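Eating at the table again

5/16/04 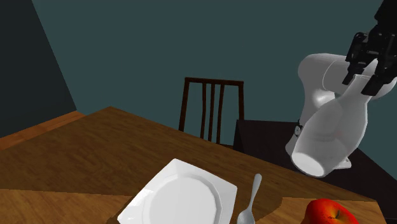 A white plate on a wooden table.

For most of the last two years we ate dinner on the couch. It started when Tadeusz was working late shifts and I was eating alone, and it kept going after his hours changed back. The table filled up with mail, a sewing machine I was supposed to fix, and the box the printer came in. By August we had stopped calling it the dining table. It was just where things went.

In January I cleared it off. It took most of a Saturday's worth of work spread over three evenings, mostly because of the mail. I found a check from Nyberg, the dentist, that I should have cashed a long time ago. The bank took it anyway.

The rule we set was dinner at the table every night we were both home, TV off, phone off the hook if it had to be. We lasted five days and then ordered pizza and watched a movie. After that we dropped "every night" and it went better. Now it's most nights. Friday is still the couch.

What I didn't expect was how much the cooking would change. On the couch I made things you can eat with one hand from a bowl. Chili, noodles, rice with something on it. At a table you can have a piece of meat that needs cutting. I made pork chops for the first time since we moved to Alley Street and they were dry, but I made them again the next week with a lid on the pan for the last 10 minutes and those were fine. Tadeusz has taken over potatoes. He boils them first and then roasts them, and he will not be hurried.

Dinner also takes longer. On the couch we were done before the first commercial break. At the table it can run up to an hour if one of us has something to complain about, and usually one of us does. I heard the whole story of the loading dock at his work, which had been going on since last summer and which I knew nothing about.

Akosua came over twice last month with her boys. When we only had the couch I never asked people to dinner because there was nowhere to put them. The younger boy doesn't eat sauce, so I keep some plain noodles back for him. She brought a peanut stew the second time and I have asked her for the recipe. She says there isn't one — she'll have to show me.

Things still wrong: the light over the table is too bright and I haven't bought a dimmer. One chair wobbles and I sit in it. The mail has moved to the top of the refrigerator, where it is getting tall.

The sewing machine is in the hall closet. I still haven't fixed it.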